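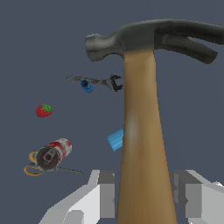 Open days are the part of the year many Kuruc owners look forward to most, and this section of the guide will help you get the visitor station ready in plenty of time, with enough of the morning left over for a cup of coffee before the doors open. The visitor station runs the simulated tabletop, so your guests can drive the gripper as much as they like and nothing on a real bench gets dropped, dented or squashed. We suggest the mixed tabletop scene for most groups, with the hammer, the adjustable wrench, the two blue cups, the strawberry, the can and the scissors, as it gives people big things and little things to talk about. The wrist view is the one to put on the large screen. With the hammer handle between the two fingers, even the folks standing at the back can follow what the driver is doing.

Search this guide Enter a word or part number Go

Setting up the visitor station

1. Wheel the Skirberg cart to its spot and lock both front casters. Leave a good wide space in front of the screen, wide enough for a stroller or a wheelchair to come right up and turn around comfortably.

2. Plug the cart into a wall outlet. Please don't run it from an extension cord that crosses the walkway, however tempting that may be in an older building.

3. Turn on the computer first and then the hand controller. Wait until the light on the controller stops blinking and stays green.

4. At the start screen, choose Visitor Mode and type the code 637. If you have changed the code at your site, use your own, and tape a copy inside the cart door for whoever takes over after lunch.

5. Choose Scenes, then Mixed Tabletop, then Load. The first load of the day can be slow – give it a minute or so before you start pressing other buttons.

6. Press the View button until the wrist view fills the large screen. The overhead view can stay on the small screen, where the host can keep an eye on it.

7. Set the speed slider to 30. You can go all the way up to 100, and your teenage visitors will certainly ask you to, but first-time drivers have a much nicer time at the lower setting.

8. Drive through one complete pick yourself. Bring the open fingers down on either side of a handle, close them, lift a short way, and set the object down again. Then press Reset Scene.

Note: Reset Scene puts the objects back in their saved starting places. New Layout scatters them afresh, so they may end up leaning on or lying partly over one another. That is perfectly fine for a demonstration and often makes for a livelier turn, though you may want a tidier layout for very young children.

CAUTION: Visitor Mode should cut the link to the real arm. Before you let anyone touch the controller, look at the top bar and check that it says SIMULATION ONLY. If it says anything else, press Stop, exit Visitor Mode and start again from step 3.

Giving a turn

1. Invite the visitor to pick the object they would like to try, and let them take their time choosing.

2. Show them the trigger that closes the fingers and the thumb pad that moves them. Leave wrist rotation until they ask for it.

3. Let them try, and try again. A missed pick is a fine moment to ask the group where they would have put the fingers. At the Plalley open house last October, our own Usman Kiani had a whole family debating whether to take the hammer by the handle or the head, and they came back later in the day to settle it.

4. Press Reset Scene before the next person steps up.

Note: If the picture on the large screen looks blocky, open Display and raise Render Quality by one step at a time. Higher settings look lovely but can make the controls feel sluggish, and with a line of people waiting you are better off with quick controls.

CAUTION: The controller strap is there to be worn. Adjust it for each visitor, and wipe the strap and grip between turns with the cloth in the cart drawer.

Closing down

Exit Visitor Mode, wait for the start screen, and turn off the controller before the computer. Hang the controller on its hook to charge overnight. For help with a scene that will not load, see the Troubleshooting section.

Privico uses cookies to remember your guide language and last page viewed. Accept all Manage choices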